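4.2 Finger comparison in the two-arm cell

The second round of tests was run by Gearóid Hayes and set up to answer the reviewer comments on our workshop version, mainly that one finger shape on one arm tells you very little. Same arms, same controller, two finger sets. Provcombe fingers are the stiff ones with the bevelled tip. Stovov fingers are softer at the pad and a bit longer. Both bolt to the same wrist so a swap takes a few minutes, though the wrist camera has to be recalibrated every time and we forgot once (those runs are thrown out, see 4.4).

Objects were household things, small appliances and plugs and so on, with cables left on the floor on purpose. Earlier work on this cell used clean blocks on a clean floor and the numbers came out far too good.

Approach height was fixed at 600 mm above the floor, then a straight descent, fingers open. The controller (Kivonora, default gains) picks the closing axis from the wrist view alone. Rounded glossy bodies are the hard case for it, as highlights along the sides get read as edges and the estimated width comes out narrow.

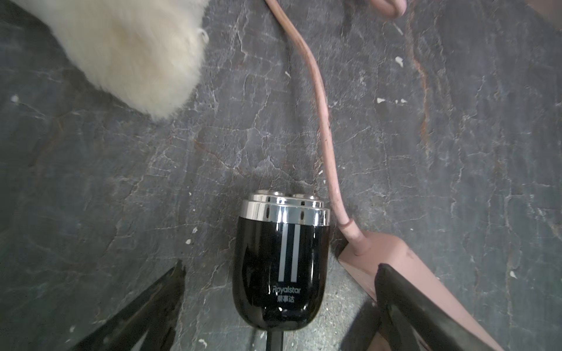

Figure 7. Wrist view with fingers open either side of a Royalstar shaver, power strip at lower right.

With the Provcombe set a narrow width estimate matters a lot. Fingers close early, one tip touches first and the object turns before the second gets there. With Stovov the pad gives a little and the first touch is more forgiving. Same estimate, same error, different outcome. We had expected the camera to be the main problem and spent most of June on exposure settings, which helped less than hoped.

A second failure is nearby clutter. When a finger comes down over a neighbouring object it stops high, the force limit trips and the run is marked as a fail even if the grasp itself would have been fine. We kept the marking as is. Changing it half way through would have made the two sets uncomparable. Longer fingers do worse here, as you would guess, and this is the one place the Stovov set clearly lost.

In total 233 runs were kept over both finger sets. Object positions were shuffled by hand between runs by Atif Ansari, who did not know which set was going on next. Not a perfect blind, you can see the fingers from the door.

4.3 Both arms at once

Single arm runs leave out the thing most users of these cells complain about, which is the arms getting in each other's way. So we repeated the plan with both arms live and a shared target area in the middle of the floor. Controllers do not talk to each other beyond a keep-out distance, set low, and an arm that is told to wait simply holds where it is.

The keep-out distance is measured wrist to wrist. That was a mistake really. The wrist module is the widest part but the fingers are what meet first when both arms reach in at a shallow angle, and the two sets differ in length, so the same setting is tighter for one than for the other. We corrected for it afterwards in the analysis and not in the controller.

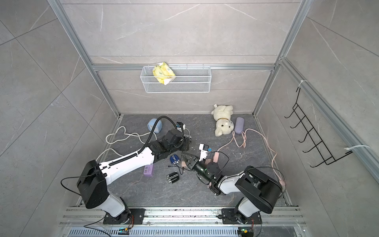 Most waits were short. The long ones came in pairs: each arm holding for the other until the 4 second timeout let one of them go. Orakzai's scheduler would sort this out and we did try it, but it needs a fixed camera with a clear view of both wrists and the forearms block each other too often from the side we had available. Moving the camera overhead is the obvious next step.

Cables were worse with two arms than with one. A finger drags a cable, the cable moves something on the other side of the floor, and the second arm is then closing on a pose that is out of date. We refresh the pose estimate at the start of descent only. Refreshing during descent was tried for a short while on the left arm and gave jerky motion near the floor, so it was left off for all reported runs.

Small flat items did not seperate the finger sets at all. Both struggled. Plugs went better when upright, and there the stiff fingers had a slight edge, probably down to the bevel getting under the body.

Per-object results are in Table 3, left arm and right arm listed separately.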